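Virkden Home Help > Laundry and fabrics

Getting the fuzz off dark green knitwear without ruining it

Posted in October by Flultard

My dark green things have gone bobbly and pick up every bit of lint going. I've tried sticky tape and it takes ages. Is a fabric shaver safe on knits, or will it make holes? 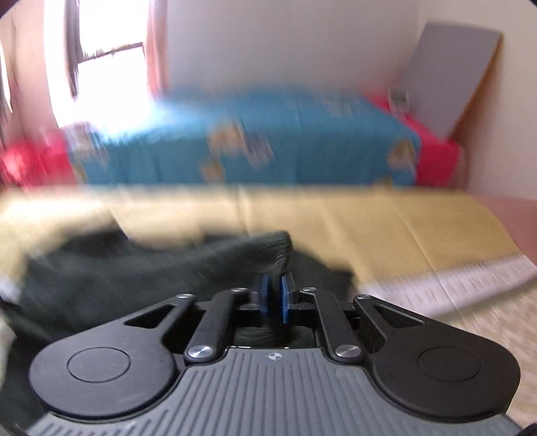
Dark green, fuzzy side up

The labels say 30 degrees and I use ordinary powder. I'd like to keep them going another winter.

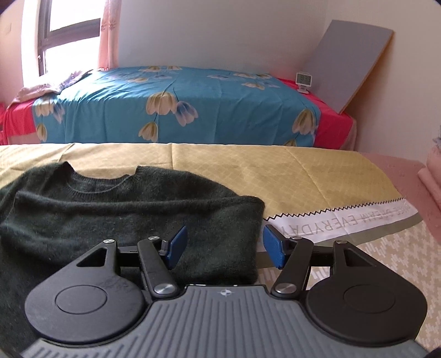
Bouzid wrote that a shaver is fine if you lay the knit flat on a table and keep the pressure light. Go round seams and ribbing, as that's where holes start. Do a small patch near the hem first.

After that, wash inside out in a net bag, with no towels in the load. My spin goes up to 2,000 on paper and I never use it for wool.

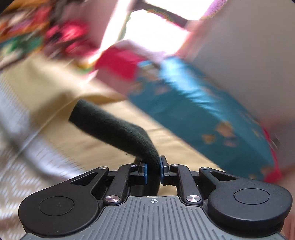
Dark green again, with a tan surface behind

Posted by Cetow

Just buy a lint roller, 14 sheets did my coat.

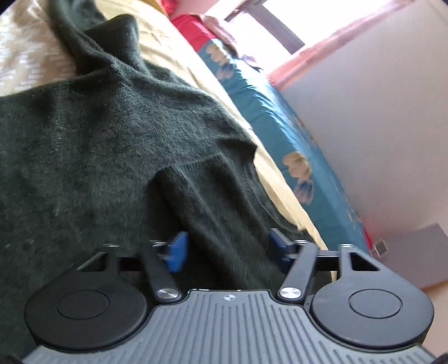 Update from Flultard

Tried the shaver on an old scarf first, low setting, and it came up well. Doing the rest after tea. Does anyone know if the net bags can go in the dryer?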